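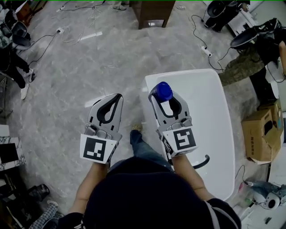
Traltport Customer Community
Doors and Fittings: Sliding and Folding Systems

Replacement bottom guide for a Pisetti bi-fold wardrobe door

Posted by Jong-dae Koo, 12/7/24

I should be grateful for advice on a pair of Pisetti bi-fold doors fitted to a built-in wardrobe in a first-floor bedroom. The doors were already in place when we took possession of the property in May, and no paperwork was left with them.

The left-hand pair no longer runs freely. The leading door drags on the carpet trim for the last part of its travel and must be lifted slightly by the handle in order to close. The bottom guide pin has worn on one side and the spring behind it has lost most of its tension. The top track seems straight and I can find no damage to the hangers. A label inside the head of the frame gives the reference 2726, but the remainder has been painted over.

My questions are as follows. Can the guide be purchased separately, or must the complete running set be replaced? Must the doors be taken down to fit it? I have been told that the Plukora guide is a suitable substitute and would welcome confirmation before placing an order.

Reply from Kang Joinery Supplies (trade member)

The reference you quote is that of the track and does not identify the guide. Two patterns of guide were supplied with this track, one with a 7 mm pin and one with a larger pin and a nylon sleeve. Please measure the pin at a point where it is not worn. Both patterns are sold singly and the running set need not be replaced.

The door must be taken down. Fold the pair fully open, support the weight from beneath, depress the top pivot and draw the head of the door towards you. The bottom will then lift clear of its bracket. A second person should be present for a door of full height. The old guide is a push fit and may be eased out with a flat screwdriver, taking care not to split the lower rail.

Before rehanging, check the height adjustment at the bottom pivot. Dragging of the kind described is frequently the result of the pivot having settled, in which case a new guide alone will not correct it. One full turn of the adjusting nut is normally sufficient. Clearance above the finished floor should be no less than 3 mm.

We are unable to recommend the Plukora part for this door, as its collar is deeper and the guide will stand proud of the rail.

Reply from member 254

I had the same trouble with mine. Candle wax on the track. Worked for a while.

Reply from Jong-dae Koo

I am obliged to both contributors. The pin is of the smaller size and I have ordered accordingly. Could Kang Joinery Supplies kindly advise whether the adjusting nut is turned clockwise to raise the door?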